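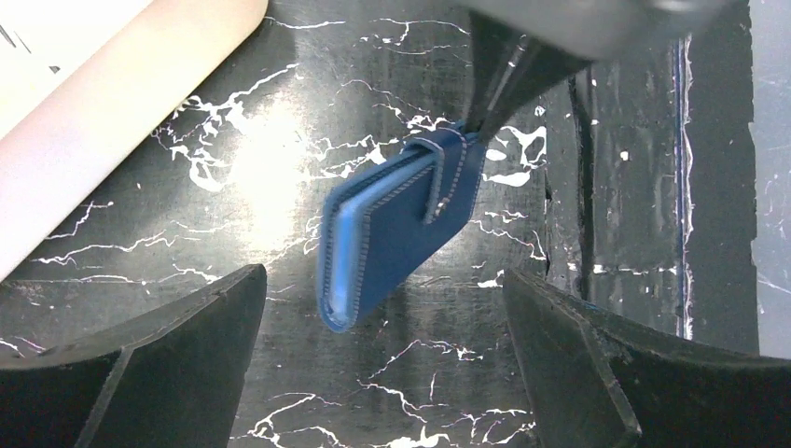
Why is it so hard for a robot to pass something from one hand to the other?
Because for a moment both hands own the object, and they have to agree about when one of them stops. People settle the matter by feel, usually while thinking about lunch. A robot has to be taught when the second grip is good enough to let go of the first.

The Flurero project has spent the better part of a year on that moment. Its subject is the handover, the half second when a thing changes hands, and its findings will be familiar to anyone who has ever said "Got it?" while moving a couch.

The method is simple to explain, which in robotics should make you suspicious. A person steers two arms through a task and the computer keeps a record. Do it enough times and a program learns to produce similar motions by itself. Flurero's twist, developed at its lab in Skellham, is in what the program is told to care about. Ordinary training treats every instant of a demonstration alike, so the long dull trip across the table counts as much as the brief, risky swap. The Skellham group weighted the swap more heavily and let the travel take care of itself.

They also kept the bad runs. Most labs throw out a demonstration in which the operator fumbles and tries again. Flurero collected 500 demonstrations and held on to all of them, fumbles included, on the theory that a robot which has only seen perfection will have no idea what to do on its first ordinary morning.

The objects are what you would find in a kitchen drawer if you lost an argument with it. Leather goods are a favorite in the handover tests. A stiff block stays where you put it. A leather card holder swings, sags and turns, and the receiving hand has to aim for where the edge is now, which is rarely where the edge was.

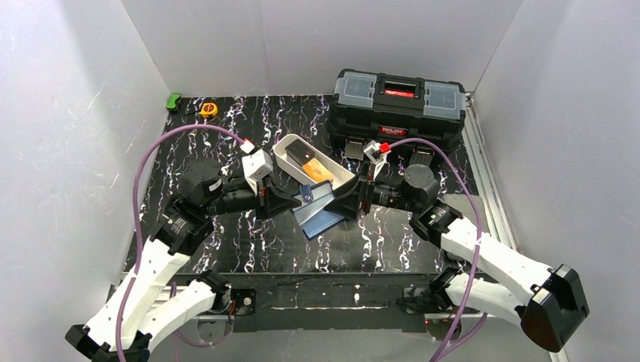
Do two small arms need to be expensive to learn this?
They don't, according to the Skellham results. Modest arms are less precise, but the trained program makes up for much of that by watching where the object is and correcting as it goes.

The scores are respectable, and a little humbling. In a test of 100 handovers with objects the program had practiced on, the weighted version completed 82. The plain version, trained on the same recordings, managed 61. Switch to unfamiliar objects and the weighted version dropped to almost 50, a number the group's report delivers in the tone of someone mentioning a dent in your car.

Most of the failures were matters of manners. The giving hand let go too soon, or it declined to let go at all and the two arms stood there in a polite tug-of-war until a timer ran out at 30 seconds. The report calls this "contact deadlock." Anyone who has split a restaurant check has another name for it.

A second group, at Grurnorby, tried the same recipe on its own arms and got a smaller gain. Its operators were tidier than Skellham's and fumbled less, so the program had fewer recoveries to learn from. Grurnorby has since asked them to relax. This has reportedly made them worse at everything except being relaxed.

The next round goes after the letting go. A measure the group calls the Domański score rates how secure the second grip is before the first one opens, and the plan is to feed it back to the arms as they work. Early runs have cut down on drops and lengthened the tug-of-war. Tuning is expected to last through February, with more leather on order.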